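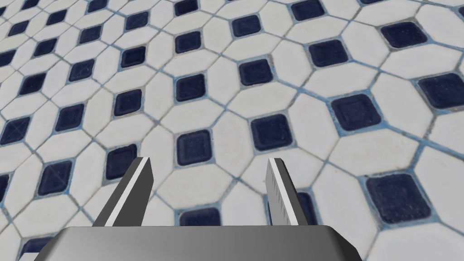
Questions about robots and housework

Can a robot do my chores yet?
Some of them, slowly. At Brelline we test arms and grippers on home jobs and small shop jobs. Picking one thing up off a floor and putting it in a bin is the job we get asked about most, and it works often enough to be worth testing. Folding a fitted sheet does not.

Do you practice on real floors?
Both real and simulated. Most tries are run on a computer first. Last month we ran 2,131 simulated pickups before the arm in the shop was switched on.

Why does the floor matter?
A camera has to tell a thing on the floor from the floor itself. Plain concrete is easy. White tile with small dark squares is harder, as a dark square can get read as an object. Rania Lamrani builds our test floors and keeps a few busy patterns in the set for that reason.

Can it mop?
Flat robot mops have been sold for years and do fine in open rooms. An arm holding a regular mop is another matter. Ours can push one in a straight line. It can't wring it out.

How long does a pickup take?
Our average in the shop is 27 seconds per item. A person takes two.

What about dishes?
Mugs and plates, yes, if they are spread out. We don't let it handle glasses with stems.

Is it any use in a workshop?
More than in a kitchen. Parts come in the same sizes and sit in the same trays. Eustaquio Escobedo has had an arm sorting brackets since December, with a person checking each tray.

Will it work around kids and pets?
We don't test that and don't advise it. Keep the area clear while the arm is powered.

Can I buy one from you?
No. We publish test results and lend test floors to schools and small labs.

How do I suggest a chore?
Use the contact form. Tell us what the job is, what the floor or counter is made of, and the weight of the heaviest item. Araceli Cárdenas reads them and answers in the order they come in.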